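Handout 2: Where does the prepositional phrase go?
Ieva Paulauskas, Grammar and Parsing, September

Welcome back! Last time we built small trees for short sentences and everybody got the same tree. Today that stops, and I think this is where the course gets fun.

Start with a sentence you could hear in any kitchen:

(1) Moschos painted the chair in the hall.

Two readings. In the first, "in the hall" tells us which chair, so the phrase sits inside the noun phrase: [the chair in the hall]. In the second, it tells us where the painting happened, so it attaches to the verb phrase: [painted the chair] [in the hall]. Same words, same tags, two trees. A part-of-speech tagger won't help you one bit, and I'd like you to convince yourself of that before you read on.

Tests you can run with a pencil

Replace the object with "it". If "Moschos painted it in the hall" keeps the meaning you had in mind, the phrase was attached to the verb. If the meaning you want disappears, it belonged to the noun.

Try the passive too. "The chair in the hall was painted" keeps the phrase next to its noun. "The chair was painted in the hall" strongly favors the other tree — say them both out loud and you'll hear it.

Now add one more phrase:

(2) Moschos painted the chair in the hall with the mirror.

Hall with a mirror? Chair with a mirror? Painting done by means of a mirror (odd, but the grammar allows it)? Draw every tree you can before deciding which ones are silly. The grammar's job is to license trees, and picking a favorite comes later, with word meanings and context.

What the parser does with it

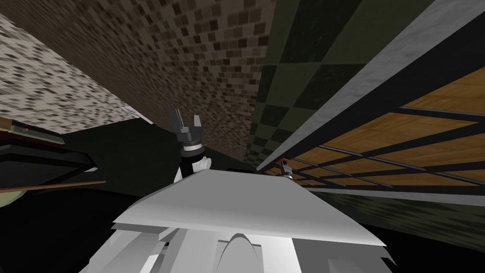
Our practice grammar, Harnex, returns all the trees and leaves the ranking to you. The older Hokidska rules attach every phrase to the nearest noun. That's quick, and on sentences like "She ate the soup with a spoon" it is wonderfully wrong. Run both and compare! Verbs such as "put" are a special case, as they demand a place phrase: "She put the book on the shelf" has to give "on the shelf" to the verb, whatever the nearest noun is.

For next time

Take the Bondent word list (1000 verbs, sorted by frame) and find 2 that behave like "put". Then do problem 13 in the packet, trees drawn by hand, please. Messy is fine, but label every node.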